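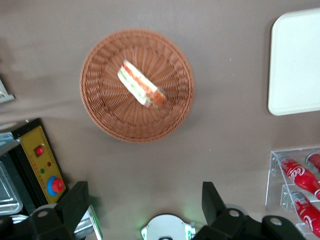

Sandwich in a woven basket

Minutes of the Device Software Working Group
Held at the Grarcombe office, 30th May

1. Opening and previous minutes
The chair opened the meeting at 10:15. The minutes of the previous meeting were approved with one correction: under item 3, "boot image" should read "recovery image."

2. Update to staff phones
The group reviewed progress on moving staff phones to Menico 4. The Tusholm office has 700 phones on the register, of which about 40 have not yet taken the update. Most of these report a storage error during the download. The support desk has asked users to clear the update cache and try again on office Wi-Fi.

It was noted that phones bought through Awwad arrive with the bootloader locked and must stay that way. Members had received requests from two departments to unlock phones for testing. The group agreed that unlocking would be allowed only on devices held by the test team, and that any such device must be wiped before it is connected to company mail.

Action: Support desk to send revised instructions to the Tusholm office.
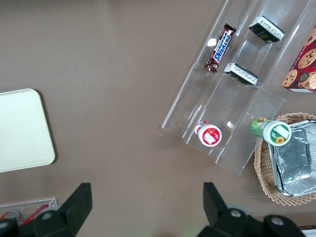 3. Backups before flashing
A member of the test team reported that two test phones had been flashed without a full backup, and that the calibration data on one of them could not be restored. The phone has been sent back to Awwad for repair. The group agreed that a backup must be saved to the shared drive, and its checksum recorded in the log, before any image is written to a device. The draft checklist was accepted - with the step on driver installation moved to the start.

Action: Test team to publish the checklist.

4. Retirement of the old update server
The old server at Grarcombe will be switched off once the remaining phones have moved over. Members asked that the archive of earlier images be kept in read-only form. This was agreed. The cost of storage will be charged to the existing budget.

5. Questions from members

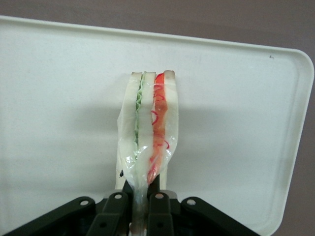

Will a phone that fails the update lose its data?
The update is written to a separate partition, so user data should stay in place. Staff are still asked to sync their files before they begin.

6. Other business
The request for a second test bench was deferred to the next meeting. There being no further business, the meeting closed at 11:40.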